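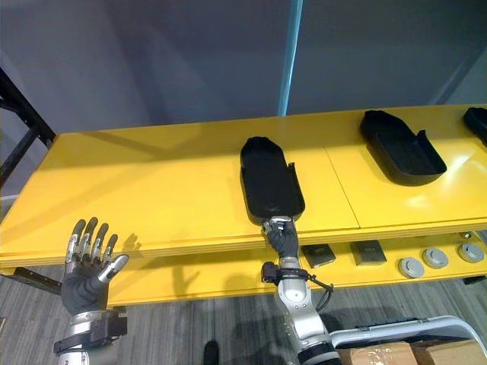

Black trays, yellow table.

So my storage unit got broken into. I found out at 7:40 in the morning by text message, which read "Hi! Your lock may need attention." My lock did need attention. It was in two pieces on the concrete.

The place is called Storus and it sits at the far end of Fashola Street, past the tire shop and the church that used to be a bigger tire shop. I rent unit 32. I have rented it since I moved in with my sister for what we both agreed would be the summer, and I'd been in there maybe twice all year. Somebody with bolt cutters had shown more interest in my belongings in one night than I had since Christmas.

The manager walked me back. He had already put a little orange cone in front of my door, I guess so people wouldn't trip over the crime. Four units on my row were hit. He told me this in the tone of a man telling you the good table is taken but there's a nice one by the restroom.

I called the Millow police on the non-emergency number, where you press 4 for "property crimes not in progress." I was on hold long enough to hear the same recorded reminder about leash laws go by over and over. I don't have a dog. I now know everything about the leash.

The officer who came out was Officer Abubakar, first name Tamunoemi according to the card she gave me, and she was great. She took pictures of the lock and the hasp and asked me what was missing. This is where I let everybody down. I stood there with my hands on my hips looking at a wall of boxes, half of them open, and I could not tell her one thing that was gone.

"Take your time," she said. I took my time. I said I thought there used to be a lamp.

"What kind of lamp?"

A standing one. With a shade. She wrote that down. I watched her write "lamp."

If you've never had to make a list of everything you own for the police, I can tell you it is a humbling afternoon. There's a form. It has a column for serial numbers, and one for the approximate value, and one for "identifying marks." I did have identifying marks for one item, a folding bike that my cousin had covered in stickers for a band he was in called Istness. They played at two weddings and a boat show. The bike was still there. The thief had moved it out of the way, leaned it against the wall nicely, and gone right by it. I haven't told my cousin.

By the end I had worked out what they took: the lamp, a cordless drill with one battery, a box of kitchen stuff that I'm pretty sure was mostly lids, my good cooler, and a suitcase. I figure they needed the suitcase for the lids. What they left includes a television, a guitar, and all my winter coats. I try not to take it as a review.

A few things I learned, in case you have a unit someplace and haven't looked at it since the last president.

The lock I had was the kind shaped like a normal padlock, with the big loop on top. Officer Abubakar said those come off in seconds. The round ones, the disc ones, have hardly any loop showing and it's hard to get cutters on them. They sell them in the Storus office, right behind the desk. They've been selling them there the whole time. I bought one, and the manager said "good choice," and we looked at each other for a bit.

Your rental fee has insurance in it, or mine does, and it has a $100 deductible per claim. Put a price on a used drill, a cooler, a lamp and some lids and see where you end up. I filed anyway. The claims person asked if I had receipts for the lids.

Take pictures of your stuff. I know, I know. But do it before, and open the boxes first, because I did have a picture of my unit from the day I moved in and it's a picture of closed boxes. One of them says "MISC." Another one says "MISC 2." The officer was polite about it.

Also, get the report number and write it somewhere that isn't your hand.

As for whether they'll catch anybody, there is a camera at the gate, and it got a truck. The truck is a truck. It's possibly gray. Officer Abubakar said they'd check the pawn shops for the drill and she'd call me if anything turned up, and she did call, in May, to ask whether my lamp had a green shade. It did not. There's apparently a green lamp down at the station that isn't anyone's, and she asked if I was sure.

I said I'd think about it. My sister has asked when I'm going to clear out the rest of the unit, and I told her I'm waiting to see if they come back for it.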